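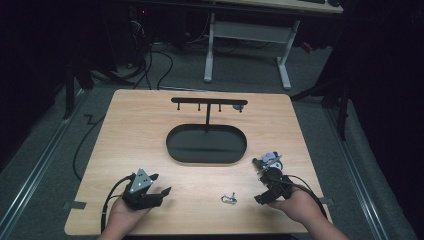
Tabletop, two black grippers, small silver hook-like object

Forum > Poetry & Small Press > Submissions and Contests

Chapbook contest fees: where do you draw the line?

marginalia_moth
Saturday, August 21, 2021
I have a 51-page manuscript that is too long to be a chapbook and too short to be anything else, and I have spent the week reading contest guidelines. The Barbu Prize wants a $60 entry fee. The prize is $1000 and publication. Last year they had 482 entries, which they put on the website as if it were good news. Has anyone here paid that much? Did you feel okay afterward?

tinroof
Do the multiplication on 482 entries at 60 bucks and then ask who's funding whom. I stopped at $25 years ago and my life is exactly as unpublished as before, but I eat better.

quietvowel
Multiplication's fine but it leaves out printing, reader pay and the judge. I screened for a press a bit smaller than Barbu. We paid readers (badly), paid the judge (less badly), and the contest covered two other books that sold to the authors' cousins. Nobody bought a boat.

tinroof
I'd settle for a line in the guidelines saying where it goes. Sumon does that. One paragraph, plain numbers, fee is low, and you get a back title of your choice with the entry. Mine had a coffee ring printed on the cover on purpose. I think on purpose.

marginalia_moth
Sumon is closed until January, I checked. Their page limit is 36 anyway, so I would have to cut the whole beekeeping section, and the beekeeping section is where the plot is.

ox_and_comma
Why does a poetry manuscript have a plot

marginalia_moth
It got in through a window.

halfrhyme_harriet
Look at Ellora's open reading period before you hand over $60. No prize, no fee if you send in the first week, and they take anything from 40 pages up. They're slow. I waited eleven months for a no, but it was a nice no, with a sentence about a specific poem. I've had acceptances that were less flattering.

quietvowel
Seconding Ellora. Check the contract on rights, though. A friend had to ask twice to get the clause about her next book taken out. They did take it out.

tinroof
See, I'd count that against them more than a fee. A fee you pay once.

quietvowel
You've never had a clause taken out of anything, have you. It's two emails.

ox_and_comma
Lindberg does fee waivers if you write and ask. It isn't on the form, you have to email before you submit. I asked, got one the same afternoon, lost the contest in the normal way.

marginalia_moth
Thank you, I didn't know that about Lindberg. Does the waiver email go to the contest editor or the general address? The general address on their site bounces.

ox_and_comma
Contest editor. Address is at the bottom of the guidelines PDF, page two, in gray type on slightly lighter gray.

halfrhyme_harriet
And keep the bees.

marginalia_moth
Found it. Emailed Lindberg, put Ellora on the calendar, closed the Barbu tab. Then opened it again to see who's judging.

tinroof
Close the tab.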